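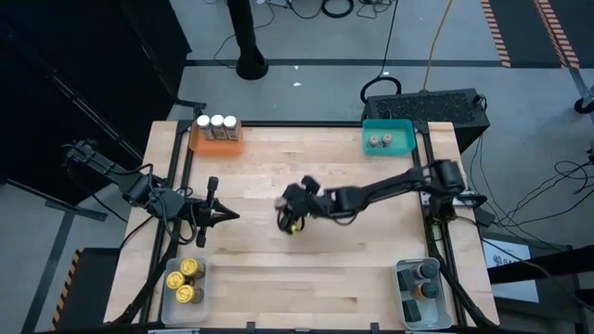

Mitra Kiani asked whether a museum store that receives so few outside visitors should be the first stop of the day, and suggested that delegates would have been better served by beginning in the public galleries. Several members of the party had raised the same point before departure. The order of the program was kept as printed, and this report follows it.

The visit to the Iturra Textile Museum and its conservation department took place in September 2018, at the invitation of the museum's collections office. The party consisted of 15 delegates from regional museums and local history societies. Hayley Dawber led the group on behalf of the study program, and Fatemeh Jalali acted as host throughout the day.

The textile store

The store occupies the lower floor of a former wool warehouse on Cuvero Street. The building was chosen for its thick walls, which help to keep the temperature steady during the summer months. Large carpets and wall hangings are kept on rollers, interleaved with acid-free tissue and covered with washed cotton. Smaller pieces lie flat in shallow drawers. At the time of the visit the catalog listed 309 rolled items, of which 186 had been photographed and given a full condition record.

Ms. Jalali explained the labeling system in some detail. Each roller carries two tags, one at either end, so that a piece can be identified from both aisles. The older tags were written in ink that has faded, and staff are replacing them in pencil as each piece comes up for inspection. Delegates were asked not to carry pens into the store, and pencils were provided at the door.

A question was raised about insects. The museum uses sticky traps along the base of the walls and checks them every two weeks. New acquisitions are frozen before they enter the store, with the exception of painted textiles and those with metal thread, which are held in a separate room for observation. The last serious outbreak of clothes moths was traced to a felt display lining, not to a donated object, and felt has not been used in the building for that purpose again.

The conservation department

The second part of the morning was spent upstairs with Manouchehr Bahrami, senior conservator. Mr. Bahrami had laid out a long saddle cloth from the Firkeck bequest, which is being prepared for display. The cloth had been repaired at least twice in the past with heavy cotton thread that pulled at the surrounding weave. The decision to remove an earlier repair is taken case by case. In this instance the later of the two repairs will come out, and the earlier one will stay as part of the history of the piece.

Delegates were shown samples of dyed support fabric. The department dyes its own in small batches and keeps a swatch book going back 21 years, with the recipe for each shade written on the facing page. Several delegates asked for a copy of the recipes. Mr. Bahrami agreed to circulate the list of dyes, but noted that results depend heavily on local water and that any recipe should be tested before use.

Wet cleaning was discussed only briefly. The wash table was under repair, and the planned demonstration could not be given. This was a disappointment to those delegates who had come chiefly for that part of the day, and the museum has offered them places on a later visit in April.

The galleries

After lunch the party toured the public galleries with Parisa Kordestani, who is responsible for displays. Light levels are low, and the entrance corridor has been darkened in stages so that visitors' eyes have time to adjust. Some delegates found the object labels hard to read even so. Ms. Kordestani said that larger type is being tried in the Rarkov Room – the only gallery with its own seating – and that visitors' comments on it have been mixed.

The most useful exchange of the afternoon concerned rotation. Sensitive pieces are taken off display after a fixed period and rested in the store, and the museum now plans its exhibitions with substitutes named from the start. Lenders have generally accepted the practice. Delegates from smaller museums pointed out that they do not hold enough material to rotate in this way, and there was some discussion of shared loans between neighboring collections. No arrangement was agreed on the day.

Practical matters

Coats and bags must be left in lockers, which take a coin. The store is cool at all times of year, and a sweater is advised. The elevator to the conservation department holds four people, so groups should allow extra time between sessions. Requests for the condition report template should be sent in writing to the collections office.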